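Week 5: Why hard water leaves marks
April 24, 2024
Posted in: Course Handouts / Everyday Chemistry

Right, this follows on from last week, when we ran out of time halfway through carbonates. I've typed it up a bit more fully than usual because the Guzmán worksheet assumes you know all of it.

Rain is soft when it lands. It picks up a little carbon dioxide on the way down, which makes it very slightly acid, and then it soaks through whatever rock you happen to live on. At Groswood that's granite, and granite gives up almost nothing. At Stetadham it's chalk, and chalk dissolves (slowly, but it has plenty of time!). So the same rain ends up as two very different waters.

Our two tap samples came out at 30 mg per litre for Groswood and 466 for Stetadham, both given as calcium carbonate. Please always write that last bit down. I take marks off for it every year and I don't enjoy it.

Now, temporary and permanent hardness. Temporary hardness is calcium held as hydrogencarbonate. Heat it and you drive off carbon dioxide, the balance tips, and solid calcium carbonate drops out. There's your kettle fur. Permanent hardness is mostly sulphates, and you can boil those all day and they'll stay put.

Drying does much the same job as boiling, only drop by drop. The water leaves, the minerals can't, and you get a spot or a ring. Flat surfaces are the worst for it, as a drop just sits there until it's gone.

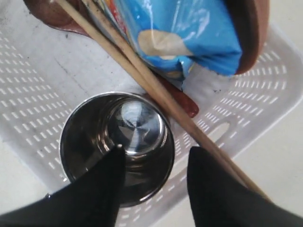 Fig. 1. Dish rack with a stainless steel cup. Note the faint grey smudges on the smooth middle part.

If you want to know whether a mark is limescale, put a drop of white vinegar on it. Carbonate fizzes gently and goes. Grease and plain dust won't care at all. Don't try this on marble, which is carbonate too, and you'll have a dull patch for ever.

Soap is the other classic sign. In hard water the calcium grabs the soap and makes scum, so you need far more before you see any lather. In the shaking test, Groswood water needed 9 drops of soap solution. I gave up on Stetadham and went for lunch.
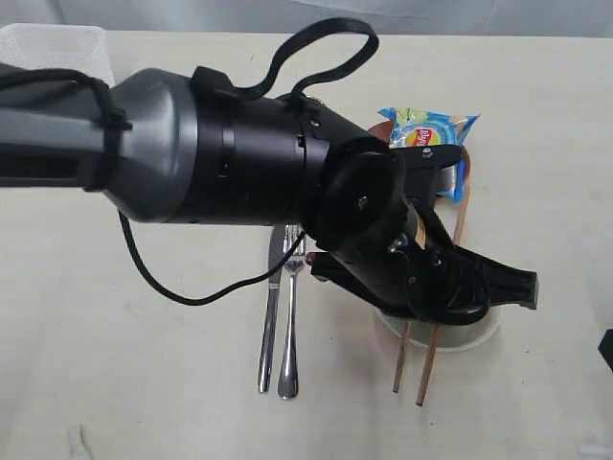 Fig. 2. Cutlery on a cream-coloured tabletop, with the arm above.

For next time: read the Zotov chapter on ion exchange, skipping the section on resins, and do worksheet questions one to six. We'll start on softeners in May. Bring a small bottle of your own tap water, labelled with where it came from.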